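November, evening

My legs are very tired but I want to write this before I sleep. Today we played Gwilliam at home and lost 2-1. It is the third defeat in a row for Pastow, and I think this one hurts the most, because we were leading at half time.

The goal was from Siwan James, a header after a corner. I had a good view from my place at left back. After that we became too careful. Mared Cadwaladr shouted from the bench that we must push up, but we stayed deep and they had the ball all the time. Their first goal came from my side. I followed the winger inside and left the space behind me – a mistake I have made before, and I knew it while I was making it. The second was a free kick from far away, very beautiful, and Elin Trevor in goal could do nothing.

In the dressing room it was quiet. Then Mared said that we are not a bad team, we only forget to be brave after we score. I wrote this sentence on my hand with a pen so that I would not lose it.

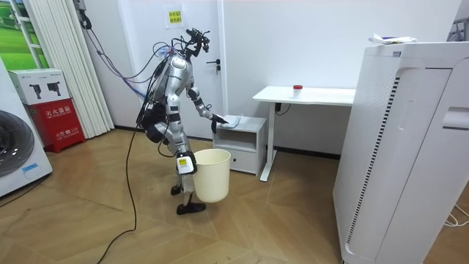
Bedside cabinet and wastebasket, with the robot bending down.

Beca Jarman drove me home. Her father Meirion came also, and he talked about the old ground, where 1,000 people came for a cup match against Semik. Today we had 139. He does not say it in a bad way. He told us that a small crowd is good for hearing your teammates, and Beca laughed so much that she missed the turn.

Next is Wumine, away. They are second in the table and they press very high, so I will have less time with the ball than today. I asked Mared if I can stay after training to practice long passes with my left foot. She said yes, but only if I also practice turning my head before I receive.

My knee is a little swollen. I put ice on it and ate two bowls of soup.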